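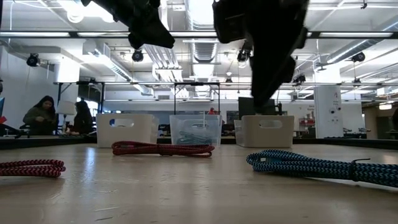 Braided cables in bundles, bins lined up behind.

I get more mail about cords than about anything else I write on, stains included, and it always picks up once people start hauling the holiday boxes down. So let's do cords, plus the drawer they live in, plus a few odds and ends from the shop that I keep promising to write up.

Start by emptying everything onto a table. Yes, everything, even the shoebox in the hall closet and the bag that came with the last TV. I did mine back in May on a rainy afternoon and found 4 chargers for a phone I gave to my nephew years ago. Put like with like before you throw anything out, or you'll toss the only good one and keep three that crackle when you wiggle them.

Check each one as you go. Run it slowly through your fingers, unplugged of course, and feel for a flat spot, a kink or a place where the jacket has gone sticky. Look hard at the inch or two next to each plug, that's where mine always go first. If you see bare metal, it goes to electronics recycling. Please don't wrap it in tape and put it back in the drawer! I did that for a lamp cord once and my sister still brings it up.

Coiling

The thing that wrecks a cord is winding it around your elbow and hand. It feels quick and tidy, but every turn puts a twist in it, and after a winter or so it won't lie flat for anybody. Make loops about the size of a dinner plate, let the cord tell you which way it wants to go, and roll it slightly between your thumb and finger with each loop. Thick extension cords like bigger loops. Skinny charging cords can go down to the size of a coffee mug, no tighter.

Then tie it in the middle. I've been through rubber bands (they rot and leave a gummy line), bread ties (too short) and pipe cleaners (the cat). What I use now is hook-and-loop strap off a roll, cut to length with kitchen scissors. Thread it so one end stays on the cord when you undo it, otherwise you'll be hunting for ties under the couch. A strip of old cotton T-shirt tied in a bow does fine too, and it's free.

Labels

Masking tape and a permanent marker. Fold the tape around the cord near the plug so it makes a little flag, and write what it belongs to in words you'd use out loud. "Kitchen radio" beats a model number every time. I bought a Fakalel label maker with good intentions and it printed beautifully and the labels fell off in a week, so back to the tape I went.

Bins

Open-front bins beat lidded ones for anything you reach for more than once a month. I know the lidded ones stack nicer. But you'll set something on top of the lid, and then something on top of that, and come spring you'll be buying a new cord when you've got a perfectly good one at the bottom of the pile. Put the bins at chest height if you can and keep the heavy extension cords low.

Don't fill them right up, either. A bin that's stuffed is a bin you dump out on the floor.

Braided cords and dust

A reader, Korkor Abugri, wrote in from Mulurby asking how to clean the woven kind of cord without fuzzing it up. Unplug it first. Wipe it down with a barely damp microfiber cloth and one drop of dish soap, always pulling in the same direction, then go over it again with a plain damp cloth and leave it hanging overnight. Keep the cloth away from the plug ends. For pet hair, a dry rubber glove works better than anything I've bought. If the weave has frayed at one end, a short piece of heat-shrink tubing will hold it, as long as it's only the outside that's worn.

Odds and ends

Candle wax on a workbench: lay an ice cube in a sandwich bag on it for a few minutes, then lift with an old gift card.

Drawer that sticks: rub the runners with a plain white candle stub. Bar soap works but it gets grubby.

Smelly toolbox: a cup of baking soda in a jar with holes poked in the lid. Change it when you remember to.

Stripped screw: wide rubber band between the screwdriver and the screw, press hard, turn slow. It works on maybe half of mine.

Next time I'm doing cutting boards, and I've got opinions about mineral oil, so send me yours first.

Contact | Copyright Grakon Home Tips | Back to top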